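Introduction to Probability and Counting
Handout 4: Chance, samples and long runs
Tillville Evening College
Course tutor: Amirul Nasution

Please read sections 1 to 3 before the session. Sections 4 and 5 will be covered in class, and the problems at the end are due in December with the rest of the first set. A calculator is enough for everything in this handout.

1. Outcomes and events

An outcome is one possible result of a trial. An event is any collection of outcomes we choose to group together. When a fair die is rolled there are six outcomes, and "the score is even" is an event made up of three of them.

If all outcomes are equally likely, the probability of an event is the number of outcomes in the event divided by the number of outcomes altogether. The chance of an even score is 3/6, or 1/2. The formula only holds when the outcomes really are equally likely. A dropped drawing pin can land point up or on its side, but it does not follow that each has a chance of 1/2.

Opposite faces of a standard die add up to seven, so the six is always opposite the one. The layout has no effect on the probabilities, but it is useful to know in Problem 2.

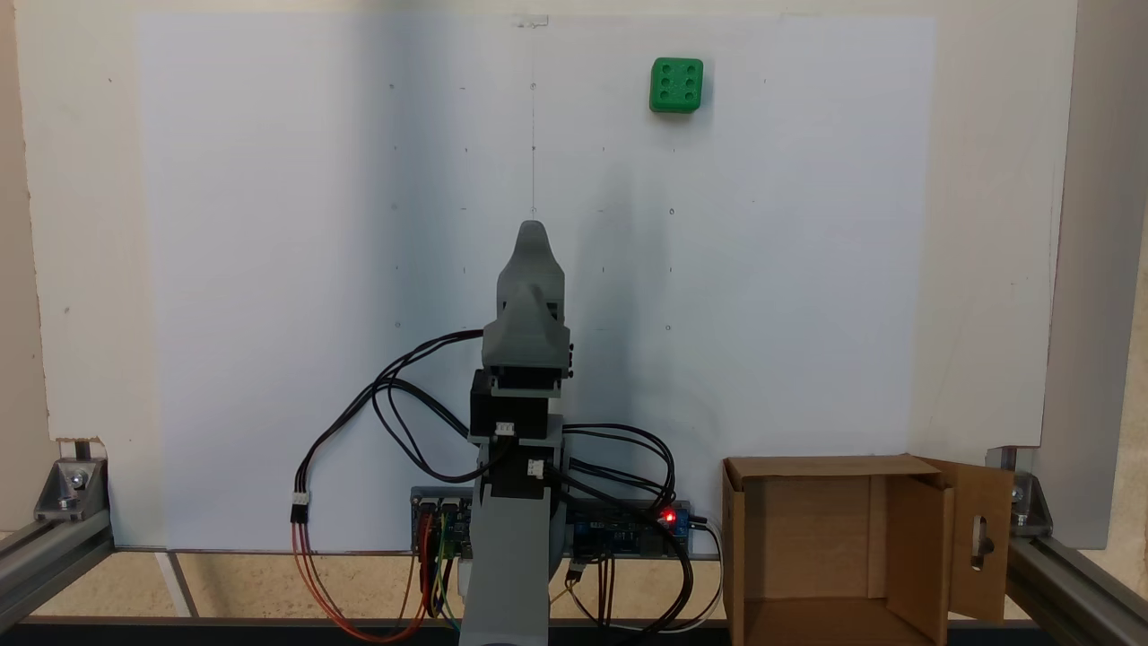

2. Combining events

Two events are independent if knowing that one has happened does not change the chance of the other. For independent events we multiply:

P(A and B) = P(A) x P(B)

The chance of two sixes in two rolls is 1/6 x 1/6 = 1/36. The chance of no six in two rolls is 5/6 x 5/6 = 25/36, so the chance of at least one six is 1 – 25/36 = 11/36. Many students add 1/6 and 1/6 and get 12/36. The error comes from counting the double six twice.

"At least one" questions are nearly always quicker if you work out the chance of none first and take it away from one.
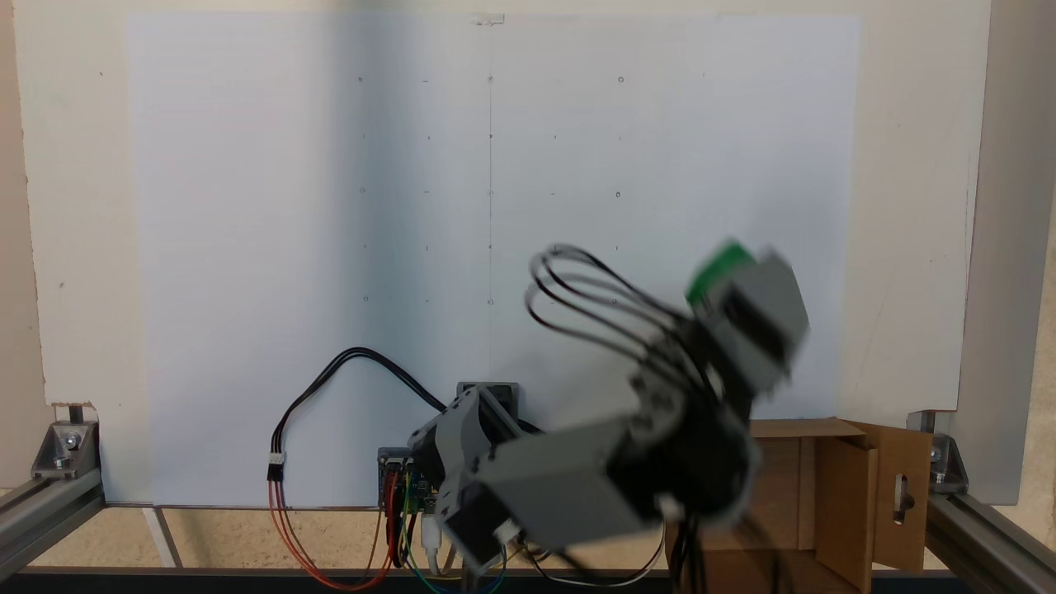
3. Sampling with and without replacement

A bag holds 26 tiles, one for each letter of the alphabet. Treat A, E, I, O and U as the vowels. You draw one tile, note the letter, and draw again.

With replacement, the first tile goes back before the second draw. The chance of two vowels is 5/26 x 5/26 = 25/676.

Without replacement, the first tile stays out. If it was a vowel, four vowels are left among 25 tiles, and the chance of two vowels is 5/26 x 4/25 = 20/650, or 2/65. The draws are no longer independent.

The two answers are close, and they get closer as the bag gets bigger. For this reason a survey of 100 people from a large town is usually treated as if it had been drawn with replacement, although the same person would not be asked twice.
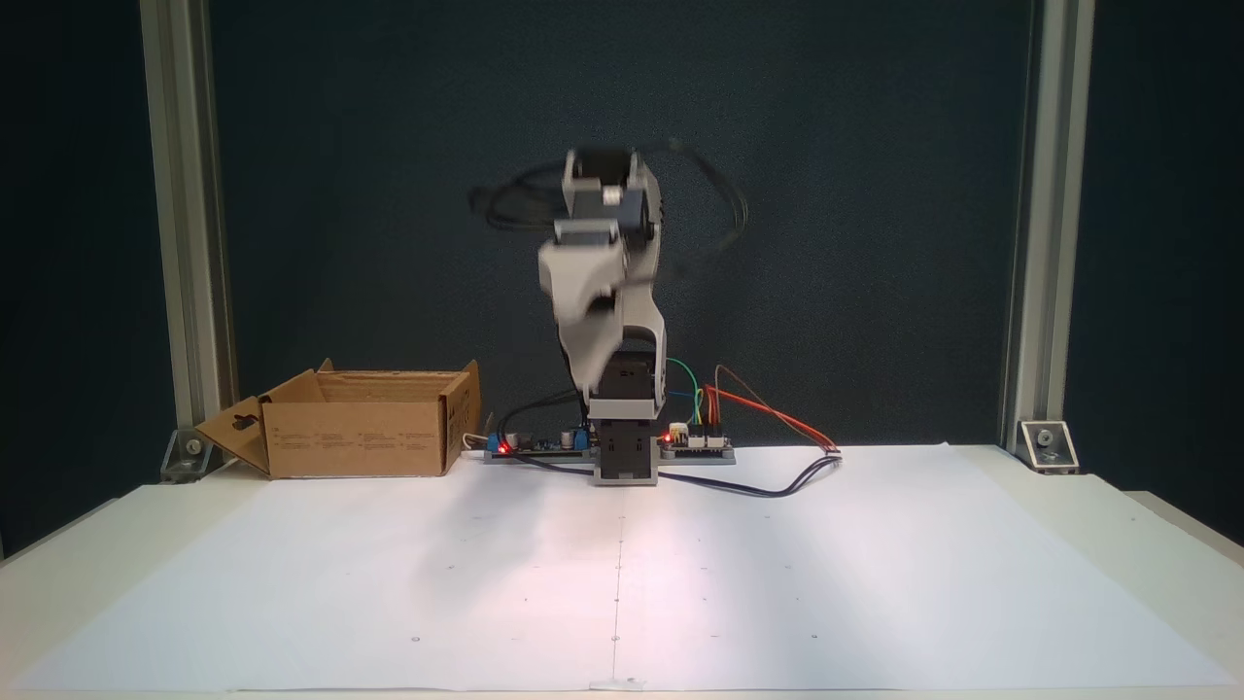
Does it matter which tile is drawn first?
The order makes no difference to the chance of ending up with two vowels. It does matter if the question asks for a particular sequence, such as a vowel followed by a consonant, so read the wording carefully.

4. The long run

The relative frequency of an event is the number of times it happened divided by the number of trials. Over a long series of independent trials it tends to settle near the probability.

Suppose a coin is tossed 4,000 times. We expect 2,000 heads, but a count of exactly 2,000 is unlikely. The standard deviation of the number of heads is the square root of 4,000 x 1/2 x 1/2, or 31.6 to one decimal place. A result of 1,970 or 2,040 would be quite ordinary. A result of 2,200 would give us good reason to doubt the coin.

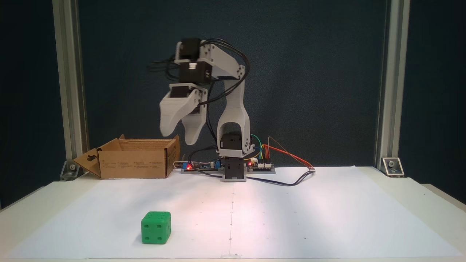 The long run does not work by correcting itself. After five tails in a row, the chance of a head on the next toss of a fair coin is still 1/2. Early runs are swamped by later results – they are not cancelled out.

5. Problems

Problem 1. A fair die is rolled three times. Find the chance of at least one six.

Problem 2. A fair die is rolled once on a table. Find the chance that the hidden bottom face is greater than the top face.

Problem 3. Three tiles are drawn without replacement from the bag in section 3. Find the chance that none of them is a vowel.

Problem 4. A raffle sells 474 tickets and has two prizes. The winning tickets are drawn without replacement. Raju buys six tickets. Find the chance that he wins both prizes, and the chance that he wins nothing.

Problem 5. A coin is tossed 100 times. Find the expected number of heads and the standard deviation. Would 58 heads make you suspicious?

Show your working. Leave answers as fractions in Problems 1 to 4 unless the numbers become awkward, in which case give three decimal places.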